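Table setting

Table setting, also called laying the table, is the arrangement of crockery, cutlery, drinking vessels and linen before a meal. The term covers both the act of putting the pieces out and the finished layout at each diner's place, known as a cover or place setting. The practice varies with the meal, the number of diners and the custom of the household, but most informal settings are built from the same small group of objects: a plate, a bowl, a mug or glass, cutlery and a napkin.

The present article is concerned mainly with the informal setting used at home and in canteens. Formal service, with several glasses and a separate set of cutlery for each course, is treated elsewhere.

Crockery

The plate is usually the first piece to be laid and fixes the position of everything else. Where soup, porridge or salad is to be served, a bowl is placed on the plate. The plate beneath is then called an underplate or liner; it catches drips, gives the server something to hold and offers a place to rest the spoon. A liner should be wide enough to leave a clear margin on all sides of the bowl's base.

Mugs and cups are kept to one side of the plate or a little behind it. In most of Europe the right-hand side is usual for drinks, although households that lay for breakfast often put the mug wherever the handle can be reached most easily.
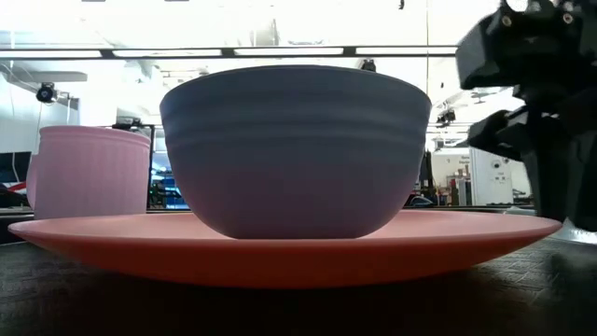
A ridged bowl resting on a wide pink plate, with a pink mug behind.

Mixed colours have been common in everyday crockery for several decades. Matching services, in which every piece carries the same pattern, are still sold, but many households buy plain pieces singly and replace them as they break. The result is sometimes described in the trade as a harlequin set. Aivar Paju, in his handbook The Laid Table, recommends that a harlequin set be held together by finish: matt pieces with matt, glazed with glazed. Other writers give more weight to size, on the grounds that plates of unequal width make a long table look untidy.

Ridges and fluting on bowls and mugs are partly ornamental. They also give the fingers a better hold, and moulded decoration of this kind has the advantage that it cannot be worn away by washing.

The table

An informal setting may be laid on a cloth, on mats or on the bare surface. Bare wood became widely accepted during the twentieth century, first in kitchens and later in dining rooms. Butcher-block tops, made by joining long strips of wood side by side, are favoured for tables that serve for both preparation and eating. The strips are often of uneven tone, and the variation is generally regarded as part of the appearance of the piece.

A wooden top needs some care. Hot dishes are stood on mats, spills are wiped up promptly and, where the surface is oiled, the oil is renewed from time to time. The working guide issued to dining-room staff at Disitstead, dated September 7, 2020, directs that tables be wiped along the grain and left to dry fully before any linen is put down.

The space allowed for each diner depends on the table. The same guide gives 736 millimetres as the ordinary width of a cover and 900 millimetres where chairs with arms are used. On small tables these distances are seldom possible, and the pieces are drawn in towards the middle.

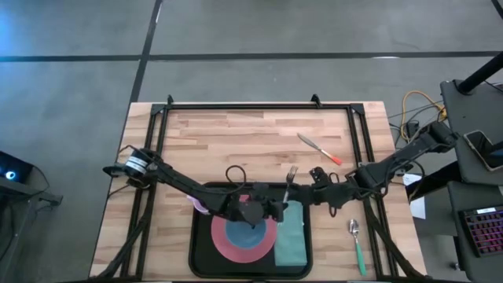 Linen and cutlery

Napkins may be of cloth or paper. At an informal meal they are folded once or twice and laid flat, either to the left of the fork or on the plate itself. Elaborate folds belong to banqueting and are rarely seen at home. Pale colours are the most usual for daily use, with white, cream and light blue among the commonest.

Cutlery is laid in the order in which it will be used, working from the outside towards the plate. Forks go on the left with the tines upward; knives go on the right with the blade facing in; spoons lie to the right of the knives. The French custom of laying forks with the tines down is older and survives in some formal houses.

Where the diners are to help themselves, the napkins and cutlery may be left together on a tray with the plates, and no places are laid at all. The napkins are stacked and the forks set on top, so that the weight of the metal keeps the pile in order.
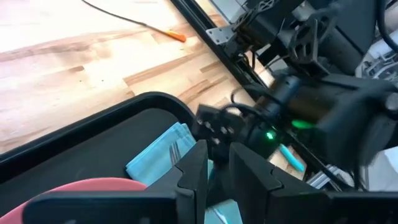

Tray service of this kind is convenient for large households and for meals taken at different times. The tray should have a raised rim, and dark trays are often preferred because they mark less readily. At Busilbridge, where 89 places were formerly laid each evening, a change to trays was made one November and afterwards kept for all meals except Sunday lunch.

Clearing

The table is cleared in the reverse of the order in which it was laid. Serving dishes are taken first, then used crockery and cutlery, and finally mugs and glasses. Plates are stacked by size away from the diners. Paju advises against stacks of more than 6 plates when they are to be carried by hand. Cloth napkins are shaken out and sent to the wash, and the table is wiped down last.

See also

Crockery
Cutlery
Napkin folding
Tray service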